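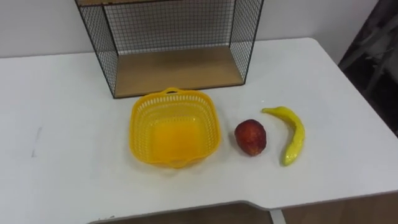 Teaching the Basket Task by Remote Control

By Ottilie Plattner

If you have already paired your controllers and gone through the Drandden safety page, you are ready for your first proper task, and I think you'll enjoy this one. We want the robot to learn to put fruit in a basket and then set the basket on the shelf. It sounds like nothing at all, I know! But it has a bit of everything in it: two quite different shapes to pick up, a container you mustn't knock over, and a lift at the end that has to clear the edge of a shelf.

Setting the table

Put the wire shelf at the back of the table, a little left of center, with its open side facing you. The yellow basket goes in front of it, empty, and the red fruit and the banana go to the right of the basket with some clear tabletop between them. Leave the left side of the table bare for now, because you'll want somewhere to swing the arm while you get comfortable.

Turn the basket so the little handle on its rim points toward the shelf. You'll find the lift much easier to line up that way.

Recording a demonstration

Start with both arms in the rest pose and press record in Skarketti. Wait a breath before you move, then reach for the red fruit first. Come down from straight above it, close slowly, and stop squeezing as soon as it's held (new operators nearly always pinch too hard, and a glossy round thing will shoot right out of your grip). Carry it over the rim, lower it until it's close to the bottom, and let go.

The banana wants a different approach. Grip it across the middle of the curve and turn your wrist to match it. If you take it by one end it will swing, and the swing gets learned right along with everything else.

Now the basket. Take it by the rim, lift it a hand's width off the table, and only then move forward. The shelf has a wooden floor inside, so lower the basket gently until it sits flat on that, open the gripper, back straight out and return to rest. Press stop.

If you fumble, you don't always have to throw the take away. A dropped banana that you calmly pick up again is a perfectly useful recording. Muireann Noonan, who taught me on the Veres arms, kept every one of those and only deleted the takes where she'd bumped the shelf or lost the connection.

How many, and what to change

Record 10 takes with the layout just as it is, then begin moving things. Swap the two fruits, turn the banana around, slide the basket a few inches left. Change one thing at a time to start with, and take a rest whenever your shoulders creep up toward your ears. You're aiming for 100 good takes before the first training run. Our Wonddale set has grown to 2,728 across all the table tasks, and 818 of those are this one, so you'll be in good company.

Before you upload, play back your first and last takes side by side. If the last one is a lot faster, slow down next session. Takes at very different speeds can go in the same folder, but tag them "fast" or "slow" in the notes box.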